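Valtmont Surfaces Brings Back Loser, the Gray One

Marble-look countertop pattern returns after eight years out of the catalog, with its name intact over the objections of marketing

FOR IMMEDIATE RELEASE

Valtmont Surfaces announced today that it is returning the Loser pattern to its regular countertop line. Loser, a gray and white marble look first sold in 1955, was dropped in a catalog cleanup eight years ago. Valtmont has been getting letters about it ever since.

The company kept the letters. There are 637 of them. Most ask for enough material to replace one damaged section next to a stove. A smaller number ask who made the decision and whether that person still works at Valtmont. (She does. She wrote this press release.)

"I looked at a list of patterns that sold slowly and I crossed out the one called Loser," said Anum Jafri, director of product at Valtmont. "It seemed like the easiest call of the week. Then the phone started, and it was mostly people who had owned it for thirty years and were furious that they couldn't own it for thirty more."

About the name

Loser is a family name. Engelhardt, the small pressing shop that Valtmont bought when both companies were a good deal younger, named its early patterns after the people who drew them. The man who drew this one was called Loser. It rhymes with "closer" in the family and with "snoozer" everywhere else, and after a few decades of correcting dealers, the shop gave up.

Valtmont did consider a new name for the relaunch. An outside agency was hired and came back with 131 suggestions, among them Silver Whisper, Cloud Harbor, Quiet Summit and Quiet Harbor. Each was shown to a group of kitchen dealers, who nodded politely and then asked when Loser was coming back. The agency has been paid.

About the pattern

The base color is a pale silvery gray. On top of that come cloudy white patches, and through all of it runs a tangle of darker gray veins with a little faint tan-brown mixed in. The veins swirl. They don't run in one grand diagonal sweep the way veins do in hotel lobbies and in kitchens where no one has ever fried an egg.

The tan is the part people forget about until it's gone. Two years after Loser left the catalog, Valtmont put out a replacement called Engelhardt Gray, which had the same base and the same white and no brown in it at all. Dealers described it as clean. Customers described it as a bathroom at a bank. Engelhardt Gray will be sold until the current stock runs out, and anyone who likes it should call soon, or take their time, as the stock is considerable.

"The brown is what lets you put it in a room with wood floors and a toaster you've had since college," Jafri said. "It goes with things that aren't gray. I have learned this at some expense to the company."

The pattern also hides crumbs very well. Valtmont lists this as a feature. Reviewers who have wiped down what they believed was a clean counter while wearing their good sleeves have listed it elsewhere.

What has changed

Very little. The original drawing was found in a flat file at the old Engelhardt shop, under a calendar and a sandwich menu, and was scanned again for the relaunch. The new scan picks up finer veins than the last version did. Two stains that turned out to be coffee were taken out. A third was left in after an argument, because it had been in every Loser countertop ever sold and several people in the building were fond of it.

The repeat is longer than it used to be, so the same swirl comes around less often on a long run. Owners of the older version sometimes wrote in about a shape they called the duck. The duck is still there. On an average kitchen counter it will now show up once, and on a small one it may not show up at all. Valtmont can't take requests for duck placement.

The finish is a light gloss, as before. A matte version was tried and looked like a sidewalk.

Matching an old counter

Many of the people who wrote in want to match a counter they already have. Valtmont asks that they send for a sample before ordering. Countertops change color over the years according to how much sun they get and what has been spilled on them, and a new piece set next to an old one will look new for a while. Dealers have a sample chain with the current Loser on it, along with eight other patterns that Valtmont would also be glad to sell.

To compare, lay the sample flat on the counter and look at it by daylight and again with the kitchen lights on. Don't hold it up against the wall. Don't compare it to a photo on a phone, and please don't mail Valtmont a piece of your counter. Three people already have, and one of them sent the part with the sink hole.

Care

Loser can be cleaned with a damp cloth and dish soap. For anything worse, the company recommends Pemedik, a mild cream cleaner sold by the same dealers, and a soft sponge. Scouring pads will dull the gloss. So will cutting limes directly on the counter for eleven summers, as one letter describes in some detail before asking about the warranty. The warranty doesn't cover limes.

Hot pans should go on a trivet. Everyone knows this, and Valtmont would like it on record that everyone was told.

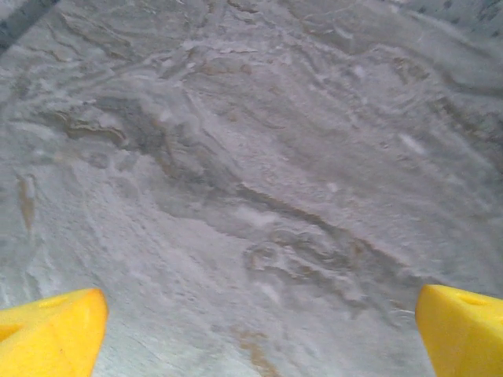 This release was last changed on June 15, 2025 (spelling of "trivet" corrected)

The close-up shows the veining in the Loser pattern, with the gloss catching the light in places. As with every pattern Valtmont sells, a screen will get the gray slightly wrong, and two screens will get it wrong in different directions. Order the sample.

Where to get it

Loser is being shipped to dealers now in counter lengths, with matching backsplash and edge strips. Window sill pieces will follow in January. Table tops are being discussed. The last time Valtmont made a Loser table top, it was for the company's own lunchroom, where it remains in daily use and where most of the discussing is going on.

Prices are the same as for the rest of the marble-look group. Jafri argued for a small discount for anyone who could show that they had written one of the letters. The accounting department asked how this would be checked, was shown the box, and agreed to it. Letter writers should give their name to the dealer when ordering. Those who signed only as "A Former Customer" will need to think about how they want to handle that.

Dealers who still have the old display boards with the Loser name on them may put them back up. Dealers who covered the name with tape may remove the tape.

About Valtmont

Valtmont Surfaces makes countertops, sills and wall panels for kitchens, laundry rooms and the kind of office break room that has a sign about the microwave. The company presses its patterned lines at the former Engelhardt shop and sells through independent dealers.

Press contact

Anum Jafri, Valtmont Surfaces. Samples for review are available on request and don't need to be returned. Writers planning a headline based on the name of the pattern are welcome to it — the company has a folder of these going back to the first catalog, and would be happy to send a list of the ones already used.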